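November, bench 2, afternoon

Started the produce set for Ondasik. Target is 2000 episodes across both arms, and the counter stood at 701 when I sat down. Cloths pressed flat again before the first take, since yesterday's wrinkles kept catching the fingertips. Task text for this block: "take one item out of the basket and set it on the pink cloth." Either arm may do it, operator's choice, but log which. 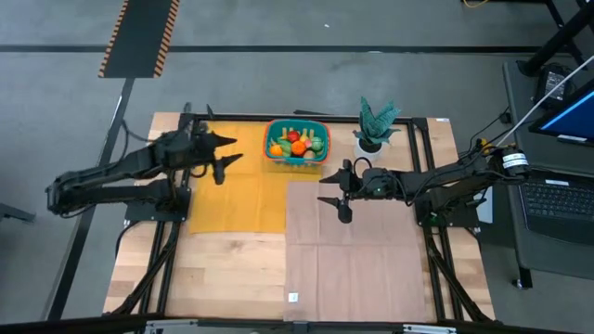
Amoah
Teleop and data, Vestex bench group

Start pose for the block is both grippers open and facing in, one over the yellow cloth and one over the pink. Please match it before hitting record. Yesterday's takes drifted and I had to throw out 53 of them.

The plant stays where it is, behind the right gripper. We want some clutter near the basket, but go slow on the right side – the wrist comes close to the leaves on the way back.

The orange is easy from either side. Striped green one is harder, try a lower approach. Stir the basket every ten takes and put everything back in, no item left out between episodes.

Files go in the Loltska folder, numbering picks up at 2605. Still to do: check the time offset between left and right logs, redo the gripper zero on the left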